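Rorngate Hall: Piano and Stage Instrument Inspection Checklist, with Comments

Reading time: 3 minutes

Inspection completed 08/12/2025, ahead of the winter concert series. Each item is marked Pass, Monitor or Action. Items marked Action must be closed before the instrument is released to performers.

SECTION A. CONCERT GRAND (STAGE)

A1. Casters and brakes. Pass. All brakes hold on the raked section. The stage crew is reminded that the brakes are to be set before the lid is raised.

A2. Lid, hinges and prop. Action. One hinge pin on the long side was found partly withdrawn. The pin was reseated during the visit but is worn and should be replaced. The lid is to remain closed until this is done.

A3. Pedal lyre and braces. Pass. The lyre is firm. The sustain pedal has a slight squeak at the top of its travel, which has no bearing on safety.

A4. Legs and leg plates. Monitor. The tail leg plate shows light wear. Check again after the next full move.

A5. Bench. Pass. Bolts tightened. Height mechanism runs freely in both directions.

SECTION B. REHEARSAL ROOM UPRIGHT

B1. Stability. Action. The upright has been moved away from the wall and now stands across the join between two floor surfaces. Return it to its marked position. An upright is heavy at the back and must never be moved by one person.

B2. Fallboard. Pass. The slow-close fitting works as intended. 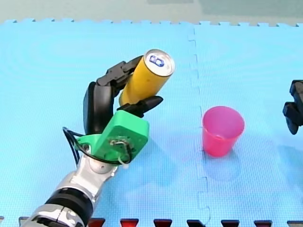
B3. Humidity control. Monitor. The tank was low and the pad had begun to stiffen. Both Kirketti and Clarkent, who share the room under the present agreement, should confirm in writing which of them refills it. The September report asked the same question and no reply is on file.

B4. Electrical lead to humidity unit. Pass. Lead is taped along the baseboard and clear of the pedals.

SECTION C. PERCUSSION AND STANDS

C1. Timpani, set of 4. Pass. Frames sound, no sharp edges at the counterhoops. The pedal on the largest drum slips if tuned high; players should be told.

C2. Suspended cymbal stands. Action. Two stands lack felt sleeves, leaving metal against metal. Fit sleeves before use.

C3. Music stands. Pass. A total of 237 were checked. Those with loose desks were tightened and put back on the carts.

C4. Stand carts. Monitor. Carts are rated to carry up to 6 timpani-height stands on the outer rail. The outer rail was overloaded at the time of the visit.

SECTION D. STORAGE AND ACCESS

D1. Instrument store door. Pass. Closes fully and opens from inside without a key.

D2. Shelving. Monitor. Cases belonging to the Hijazi ensemble are stored above shoulder height. Ouds and qanuns in hard cases should be kept on the lower two shelves.

D3. Asset tags. Action. Tag 1064 is missing from the celesta. Reissue and record.

General comment: Conditions are better than at the previous visit. The hall should not lend the stage piano to outside groups while item A2 is open.

COMMENTS (3)

pedalpoint: Could the hall say whether the rehearsal upright will be tuned once it goes back to its place? It was badly flat in the top octave last week.

M. in the second violins: Please add the stage left riser to the next list. The front edge lifts when the basses come on.

Stage office: Riser noted and added. Tuning of the upright is booked for after the move.

Contact: Stage Office, Rorngate Hall | © Rorngate Hall | Back to top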